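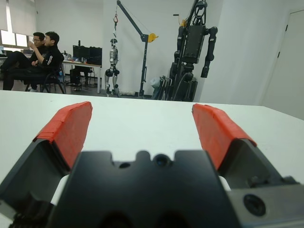
Gripper with its two fingers open

How to draw a district boundary from a written description
By Ilham Zerouali

Many municipalities describe their districts in words and never publish a map of them. You can turn the text into a usable sketch in an evening. The district used here is Lavolby, in the municipality of Damberg.

What you need
A base map with street names
The full boundary text, including any amendments
A pencil and a colored pen, or any drawing program with layers

Step 1. Find the starting point
Boundary texts start at a fixed point and go around the district, usually clockwise. For Lavolby it is the place where Jayasinghe Road meets the river. Mark it in pencil.

Step 2. Split the text into segments
Put each segment on its own line. A new one begins wherever the text says "thence," "then along" or "as far as." Lavolby has six. Number them.

Step 3. Draw one segment at a time
Check whether the line follows the center of a road or one side of it. The Lavolby text says "the north side of Jayasinghe Road," so the road itself belongs to the district to the south, Fetano. Rivers are normally split down the middle, but read the wording.

If a segment gives a distance, measure it. Segment 3 runs 1000 meters due east from the old rail bridge and follows no street at all.

Step 4. Look up old names
Texts are often older than the street signs. If a name is missing from your base map, try the municipal street register before guessing. Write the old name next to the new one — you will need it again.

Step 5. Close the line
The last segment should end on your starting mark. If it doesn't, go back to the segments with compass directions first. East and west get swapped in typing more often than you would expect.

Step 6. Check against the neighbors
Read the boundary texts for the districts on each side. Shared borders should match. Where they differ, draw both lines, mark the gap as unclear and ask the land office which text is in force.

Ink the line once the neighbors agree. Note the date of the text in the corner of the map.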